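Handis Hand-Held Gripper Kit, Club Set

Posted October, by the Stistier kit desk

Back in stock for the fall season. Same gripper the Gallby laundry-folding challenge is built on, so if your club signed up for that one this is the set you want. Two grippers per set, left and right, already matched. One student, both hands, no arm needed until the spring round.

What it does. You hold it, you squeeze, the fingers close. Camera on top records what the fingers see. Your team folds a garment by hand with the grippers, over and over, and the recordings go into the training folder for the Boutros arm later on. Challenge asks for 40 good folds per garment type, minimum. More is better obviously.

Fingers are black, open triangle frames, light enough for a middle schooler to hold thru a full session. Blue rubber-textured pads at the tips. Pads grip thin knits fine, waistbands too. Small screws hold everything, any small driver will do.

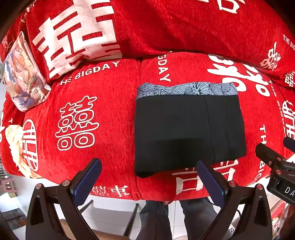
Folded piece on the bedspread, jaws open.

Practice tips from our own bench, quick:

Start with small stuff. Underwear, socks, washcloths. Towels are harder than they look and fitted sheets, dont even.

Any surface works, bed, table, carpet. Soft is OK. Busy prints are good, gets the model used to something besides a plain white table. Change it up between sessions.

Close on the edge of the cloth and not the middle. Middle gives you a wad. Slow hands, fast moves blur and the judges toss blurred clips.

Wipe the lens. Every time.

In the box: 2 grippers, 2 lens cloths, spare pads, bag of screws, printed card with the squeeze drill on it. Batteries NOT included. Tripod not included either, you dont need one.

Storage. Each set holds 800 clips before you have to offload. Teams last season turned in 1,263 clips total and most of the bad ones were just started too late, so hit record first and then reach.

Orders for clubs go thru the Stistier school form, one form per club please, not one per kid. Ships Tuesday if we get it by 3 pm. Replacement fingers sold seperately, left and right are different parts so check before you order.
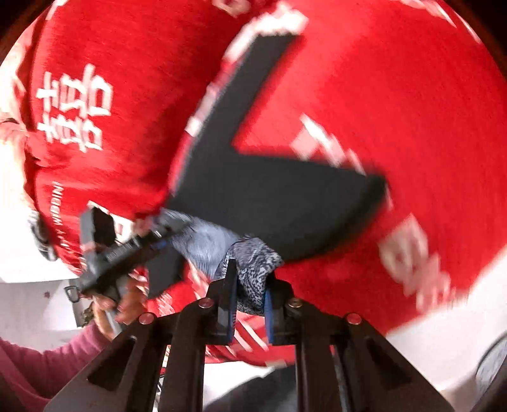 Gallby Robotics Club wrote in to say the pads held up all season but the screws want snugging every couple of weeks, and could we please put a driver in the box. Fair. Next batch will have one. If you already have a set and want the driver, email the desk and we'll drop one in with your next order.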